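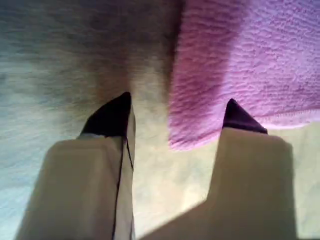
Photo: Tín Lý, Undholm workroom

Undholm Textile Reuse
Progress report to Veltura, January
Prepared by Hưng Lưu

1. Work in this period

Sorting of donated bath linen moved to the ground floor workroom. Terry towels are now handled apart from sheets and flat-weave items. Pink terry of the kind shown in the photo is graded with the colored stock. White towels go to a separate shelf and are not covered by this report.

A total of 368 towels were graded. Of these, 13 were rejected for torn hems or pulled loops and sent to Kulby for use as wiping cloth. The rest were folded and shelved by size.

2. Grading method

Each towel is laid flat on the table and checked on both faces. The pile is inspected for thin patches, snags and flattened areas. Rows of loops should be even across the full width; a dense, ridged surface is accepted as it stands. Hems are pulled lightly by hand at the corners. Fading alone is not a cause for rejection unless it is uneven.

The earlier checklist had one line for "surface condition." Tín Lý has split it into pile and hem, as the two faults were being recorded together and could not be separated afterward. Sheets from before the change have been kept but are left out of the totals given here.

3. Folding

Bath towels are folded in half lengthwise, then in thirds. Hand towels are folded in half twice. Stacks are limited to the height of the shelf divider. Thick terry fills the shelves faster than planned, and 2 more shelf units have been ordered from Hegazy. Delivery is expected within 4 weeks.

4. Budget

Spending on shelving falls within the equipment line. No transfer between lines is requested.

5. Open items

Labels for the colored stock are still handwritten. Printed labels will follow once the size categories are fixed. The bath sheet category overlaps with large bath towels, and a cutoff length has yet to be agreed with Kulby.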